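About the Clivham Robotics Club

The club is a student group at Clivham College. Members program robotic arms for pick-and-place tasks and enter the Marnier Challenge each December. Gaspard Masson supervises. Teams have 7 minutes per run, with a maximum score of 100. 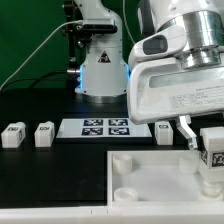

Two-arm cell with marker board, marked blocks and pegged tray.

Work is split into two streams, calibration and motion planning. Code is written in Python and reviewed before it runs on hardware. New members complete the safety induction first. Enrolment is through the Michailidis Building office, open until 4 pm.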